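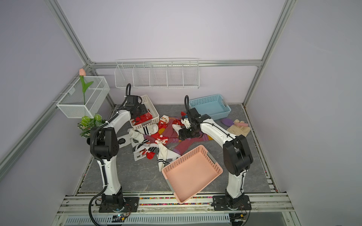 Workshop notebook, Dulham
Saturday, September 12, 2020

Lime putty, batch 7, and the sample panels for the Futholm wall.

Opened the tub this morning. The putty has been sitting under water since January and it has fattened up well. It cuts like soft cheese and holds the mark of the knife. There was a thin crust on one side where the water had dropped below the surface, so I scraped that off and topped the tub up again before closing it. The lid on this tub is warped. It needs a weight on it or it needs replacing, and I have put a paving slab on it for now.

Knocked up three mixes, all by volume, using the same putty:

Mix A — one putty to three sharp sand, the washed stuff from the Clurnum pit.
Mix B — one putty to two and a half of the same sand, with half a part of crushed brick.
Mix C — one putty to two sharp and one soft. This is closest to what came off the wall when we broke up the old sample, going by the sieve.

No water added to any of them. A looked far too dry for the first ten minutes and I nearly gave in, but it came together under the rammer as it always does. C was sticky from the start and would have been easy to lay, which worries me a bit. The last sticky mix we used cracked along every bed joint.

Sieving. I dried the old mortar sample again and ran it through properly, because the first set of figures in the notebook didn't add up. Somebody (me, by the handwriting) had written down the weight with the pan included. The corrected result shows more coarse material than we thought, with a fair bit retained on the largest sieve. There are lumps of unslaked lime in it too, some as big as a pea. The fines are a warm buff colour and don't match the Clurnum sand on its own. Mix C is nearer for colour but it's still too grey. I'd like to try a spoonful of the yellow sand left over from the Restrepo job before anyone orders more. There is half a bag under the bench by the door, behind the slates.

Panels. Pointed up the practice wall in the yard, left to right A, B, C, with a brick's width left clear between each one. Raked the joints to twice their width, brushed them, then wetted them three times over the course of an hour. The bricks on that side are thirsty and drank the first two lots straight away. After the third wetting they stayed dark long enough to work. Pressed the mortar in with the 15 mm iron and left it proud.

Came back to it after dinner. A was ready to beat back, B nearly so, C still took a thumbprint. Beat A with the churn brush, holding it square on and not dragging it. The finish is good and open and the sand shows. B I left until late afternoon and it was a little past its best; the brush skidded in places and left two shiny patches which I went over with the edge of a trowel. C I did last of all and I wouldn't call it finished. It will want another go tomorrow if it has stiffened overnight.

Hung damp hessian over the lot on battens, so that it stands off the face by a hand's width. The hessian we've been using is going at the seams and there is one decent length left on the roll.

Weather was dry with a light wind from the west, and sun on the wall from late morning. That side is a poor place for trial panels in summer, though it does show up a bad mix quickly. The Futholm wall faces north and gets very little sun, so it will take longer to go off there. Allow for that before promising anybody a finishing date. We also need the work done and covered well before the frosts, and I don't see the whole length being finished this year. The top section could be done now and the rest left until spring.

Cost. The quote for sand, putty and brick dust delivered to Futholm comes to 3,890 with carriage. I think we can bring it down by using our own putty for the first stretch. The tub I opened today will not do it alone, but the two behind it were slaked the same week and ought to be as good. Check them before relying on them. One of those tubs was moved in the spring and the label has come off.

Lime burns. The eyewash bottle by the sink was out of date, so I have put the spare one up in its place. That leaves no spare. Gloves are low in the larger size. Please wear the goggles when beating the tubs up, even for a short job. I got a fleck on my cheek today from the mixer and it was a near thing.

The rammer handle has split again where the ferrule meets the wood. It'll last the week with tape. I looked at making a new one out of the ash offcuts, and there is one with straight enough grain, but it wants planing and the plane wants sharpening first — so not today.

Small test as well, for my own curiosity. I took what was left of A and pressed it into the old prism moulds with a bit of oil on the sides. Three prisms, marked with a nail on the top face. The plan is to snap one at 53 days and paint the broken face with phenolphthalein to see how far in it has carbonated. Keep them on the shelf in the damp cupboard with the door on the latch. Don't seal them up in a bag, they need the air.

To do:

- Uncover panels in the morning, mist them, beat back C.
- Try mix D with the yellow sand in place of the soft.
- Ask the pit whether the next load is from the same face.
- Find the label for the third tub, or work out which one it is.
- New hessian, gloves, eyewash, tub lid.
- Write the corrected sieve weights on the Futholm sheet and cross out the old ones.

Added later: went out to look before locking up. Hairline crack in C, second bed joint down, as long as a finger. Pressed it closed with the iron and wetted it. A and B both sound. I'm leaning towards B for strength and A for looks, and will leave it until they have dried and the colour has settled.

Print this entry
E-mail this entry

Recent entries
Slaking notes, tubs 5 to 8
Sieve results for Futholm (first set, see correction)
Restrepo job: leftover materials
Repairing the churn brushes
Sand samples from Clurnum

Contact the workshop | © 2020 Dulham workshop notebook | Back to top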